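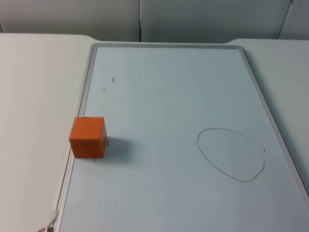
Section 6. Marking out the board and deciding what counts

Most trouble with tabletop trials starts before the arm is switched on, when somebody decides that a position is "close enough" and writes nothing down. The Imai rules, which we follow at Stornby with some grumbling, ask for every start position and every target to be marked on the working surface itself. A few short marker ticks beside the orange cube and a hand-drawn oval on the other half of the board will satisfy the letter of them. Whether such marks are good enough for the claim you want to make afterwards is a different matter, and the rules are close to silent on it. The steps below are our attempt to fill the gap.

Read Section 5 (stops and clearances) first. Nothing in this section replaces it.

6.1 Before you mark anything

1. Put the board flat on the table and press on each corner. If it rocks, fix the rock. Do not plan to correct for it in software, whatever the Brornon help pages suggest.

2. Check that no cable runs under the board. A cable lying over a corner of the frame is allowed if it stays clear of the arm's reach and is held so it can't slide.

3. Wipe the old marks off completely. Ghost lines from an earlier session have been mistaken for targets at this site more than once, by people and by the vision software.

4. Write the session name on the record sheet. Keep writing off the board unless the task calls for it.

Note: The Cornton arm guide says the board may be moved "slightly" between runs. It does not say how far slightly is. We treat it as zero. If the board moves, the session ends and a new one begins.

6.2 Marking a start position

1. Place the object by hand where you want it to begin.

2. Draw short ticks next to it, on at least two sides that meet at a corner. One tick fixes nothing, as the object can slide along it or turn.

3. Lift the object away and put it back using only the ticks. Do this several times with a different person each time if you can find one.

4. Measure the worst miss. If it is over 2 mm, rub out the ticks and start again with a finer marker.

5. Add ticks for any other start positions now, before the first run. Give each a name on the record sheet and say which way the object faces.

Toshio Nishimura, who wrote our first version of this section, wanted a full outline traced around every object. We tried it. Outlines look more exact and are slower to draw, and we saw no gain in how well people reset the object. Ticks stay. Anyone who wants outlines is welcome to use them, provided they pass step 4 as well.

Caution: Hands stay off the board while the arm is enabled. A paused program is not a disabled arm. If you are resetting an object and someone tells you it's fine, it's paused, take your hands away and disable it yourself.

6.3 Marking a target area

1. Draw the target as one closed line. Shape is up to you. An uneven oval is acceptable and a perfect circle earns no extra credit.

2. Go over the place where the line meets itself and make sure there is no gap.

3. Decide, in writing, what counts as "in". Choose one: the whole base of the object inside the line, or the centre of the base inside the line. Touching the line must be settled too.

4. Have someone who will not run the arm read your wording and judge a few hand-placed tests. If the two of you disagree on any, the wording is at fault.

Published success rates should be read with step 3 in mind. A figure taken over 1,000 runs sounds solid, yet if "in" was decided by the operator as each run finished, the size of the number is no comfort. We have no wish to add to the pile.

6.4 Runs with a marker in the gripper

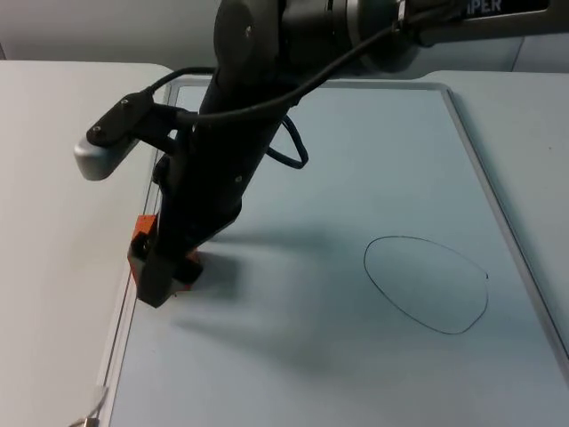 The same sceptical habits apply once the arm is allowed to touch the board with a pen. Drawing tasks carry an extra problem, as the arm can alter the very marks you are relying on.

1. Fit the marker with the arm disabled. Note how far the tip stands out from the gripper and use the same length all session.

2. Set the contact height with the slowest speed available. Stop at first contact. Do not add "a bit more" for a darker line.

3. Follow the wrist cable by eye through the whole planned path, at slow speed, before the first full-speed run. Any loop that could drop to the board or catch on a joint must be tied back.

4. Keep the start ticks and the target out of the pen path unless the task is to draw on them.

5. After each run, compare the ticks and target with your first record. If a mark has been crossed, smeared or thickened, stop. Do not redraw over it and carry on.

Caution: Marker tips flatten with use and the contact height drifts with them. Change the tip or the marker every 50 runs, even if it still writes well.

Note: Force limiting on the arm is a backup. The Cornton guide describes it in cheerful terms which we have not been able to confirm for thin, stiff tools such as pens. Stand clear as if it were not there.

6.5 Keeping a record that someone else can check

1. Record every run, including those you stopped. "Operator error" is a result and goes on the sheet.

2. Do not report a rate from fewer than 400 runs as anything other than a trial figure.

3. Save the written meaning of "in" with the results, in the same folder, under the same name.

4. Send the sheet to Takeshi Minami for a cold read before it leaves the site. He marks a share of the runs from the recordings without seeing your scores. If his marks and yours differ, both go in the report.

There has been pressure since July to drop the cold read for short sessions. We have kept it. Short sessions are where we found most of the generous scoring, our own included.

6.6 When you may skip a step

Steps in 6.1 and 6.4 may not be skipped. Steps in 6.2 and 6.3 may be skipped for a demonstration with no figures attached, and the record sheet must then say "demonstration" at the top. If a figure from that session later turns up in a slide or a report, it has to come out again.

Wording last changed August 28, 2025. Step 4 of 6.2 is still under review, as the limit was carried over from an older board and has not been tested on the present one.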